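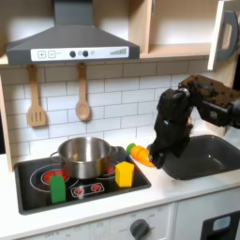
Fig. 1. Kitchen test setup, arm by the sink, carrot on the counter.

Pastix - progress report to the Grernutard fund, May 31, 2020

Short one, deadline week. Planner rewrite is merged. Replanning after a missed grasp now takes some 30 ms, old code stalled the whole control loop. Two bugs left, both in the Cokard bridge: dropped joint messages at startup, and a gripper state that goes stale after an e-stop. Workaround in place, not pretty.

Perception: pot still the hard one. Shiny steel, depth full of holes. Blocks and carrot fine. Segmentation at 98 percent on the block set, pot not included in that number. Printed burners on the cooktop got picked up as objects untill we masked them.

Not done - log viewer, sink edge collision margins. Margins first.

June: fix bridge, rerun the full pick list, send logs to Þrastardóttir for the outside check. Spending on plan, no changes to ask for. Budget sheet comes seperately.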